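Re: [heritage-halls] Acoustic panels in the Maddocks Hall foyer
From: Huw Dafis
Fri 18 August

Dear all,

Thank you for the replies so far, and especially to Nest, whose message I've quoted below so that those of you on the weekly digest can follow along.

Nest Pugh wrote:
> I went through the foyer again on Tuesday with the drawings under my arm. I do
> like what Jovard have proposed, but I can't get past the felt panels between
> the original trusses. You'd lose the underside of the roof boards, and for me
> they're the whole pleasure of walking in. Has anyone asked whether the
> treatment could go on the back wall instead? And who decided on that colour?

Nest, the colour is called oatmeal on the schedule and I'm told it's negotiable, so please don't lose sleep over it yet. I rather like it myself, but then I painted my own hallway something similar and my daughter says it looks like a dentist's.

On the bigger question, I had a good long chat with Gwion Probert at Jovard, and he was very generous with his time. The back wall was their first thought as well. The trouble is that it's brick to a height of 11 feet and then it's all clerestory glazing, so there isn't much wall left to treat once you've allowed for the cloakroom doors. They modelled it anyway and it took a bit of the edge off, but you still got that awful clatter when the doors open at interval and everybody heads for the bar at once.
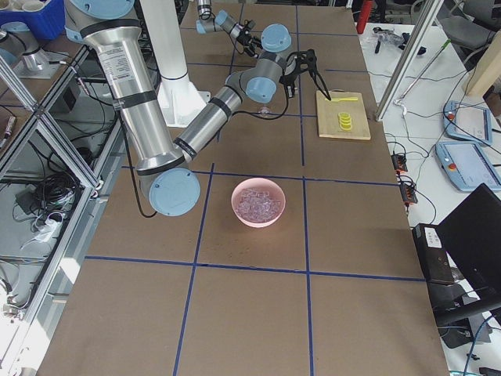
What he'd be happy to look at is hanging the panels on edge, like baffles, so that you see the boards between them as you walk through. I think this is a lovely idea. There'd be 40 of them in place of the 13 big flat ones, and they'd be slimmer, and Gwion reckons they could line up with the rafters so your eye more or less reads them as part of the roof. He did warn me that they'd gather dust – he was quite frank about that – and somebody would need to get up there with a tower every couple of years.

Sakda Pongsiri asked off-list about the floor. The jarrah stays! It gets a light sand and oil and nothing more, and the patched section near the ticket window will be left as a patch. I was so pleased to hear it. My grandfather used to sell programmes at that window and I'd hate to see every mark of the place tidied away.

The new timber linings are a separate package and Zuner have the drawings. I haven't seen their price, so I can't help with that one, sorry.

Gwion will bring a sample baffle to the hall once it's made up, and I'll post the time as soon as I have it. Come and stand underneath it, clap your hands, bring a noisy friend. If you'd like to send comments before then, reply to the list and I'll gather them up for him.

Warm regards to everyone,
Huw

Comments (3)

Teodoro Tiongson
Baffles get my vote. We had them put in at the old Jotano showroom and you stop noticing them after a week. Do ask about the lighting, though, as ours threw stripes all over the floor.

Nest Pugh
Thanks Huw, much happier with this. Still not sold on oatmeal.

Sakda Pongsiri
Very glad about the jarrah. Will the tower fit through the side door?

We use cookies to remember your archive settings. Accept | Manage preferences

Recent threads
Ticket window: repair or replace the sill?
Clerestory glazing, notes from the March site visit
Re: Re: Ramp gradient at the side entrance (8 replies)
Looking for old photographs of the supper room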